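4 Setting out the Gilari table and baskets

This section covers placing the table, checking that it stands level, and nesting the baskets for use or storage. Read sections 2 and 3 first if the legs have not yet been fitted.

4.1 Before you start

Check that the number on the carton label is 3125 for the table and 1392 for the basket pack. Baskets from the older Ellgate range have a different base and do not nest with these.

You will need a soft dry cloth, a spirit level and the hex key from the table carton.

4.2 Placing the table

1. Choose a firm, flat floor. On carpet, press down on each corner of the table before checking the level.

2. Lift the table by the underside, with one person at each end. Do not drag it. Dragging loosens the leg bolts.

3. Turn the table so that the edge with the curved cutout faces the side where people will sit or stand.

4. Lay the spirit level along the length of the top, then across it. Turn the feet by hand until both readings are level.

5. Tighten each leg bolt a quarter turn with the hex key. Stop when you feel resistance.

Caution: Do not sit or stand on the table. Do not lean on the edge while the bolts are loose.

4.3 Nesting the baskets

The baskets can be used separately or one on top of the other. When they are stacked, the dark brown open-weave basket goes on top and the orange wicker basket goes underneath.

1. Wipe the tabletop with the dry cloth. Grit under a basket will mark the surface.

2. Put the orange basket down first, towards the left of the table, away from the cutout.

3. Hold the brown basket by its rim, one hand on each short side. Do not lift it by the woven sides.

4. Lower it onto the orange basket.
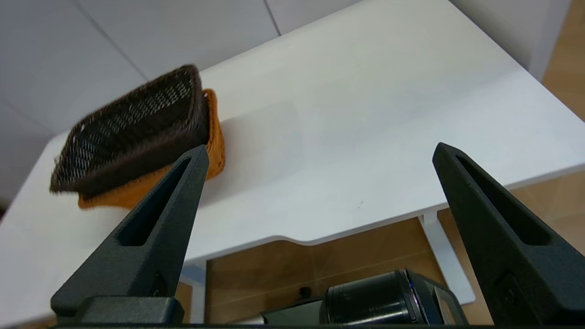
Fig. 6 Brown basket tilted on the orange basket

5. If the brown basket sits at an angle, lift it clear, turn it to line up with the lower one and set it down again. Do not force it flat. Pressing on one corner bends the rim of the basket below.

6. Check that neither basket hangs over the edge of the table.

Note: New baskets can be stiff. They may need to be stacked and separated a few times before they sit evenly.

4.4 Cleaning

Wipe the table with a damp cloth and dry it straight away. Small dark specks usually come off with a drop of washing-up liquid. Do not use scouring pads.

Brush the baskets with a soft dry brush, working along the weave. Do not soak them or put them near a radiator to dry.

4.5 Spare parts

Feet, bolts and replacement baskets can be ordered from Wostenus. Quote the number on the carton label and say which basket you need. Spare hex keys are part 4000. For missing parts in a new carton, write to Eduardo Cardoso at the parts desk.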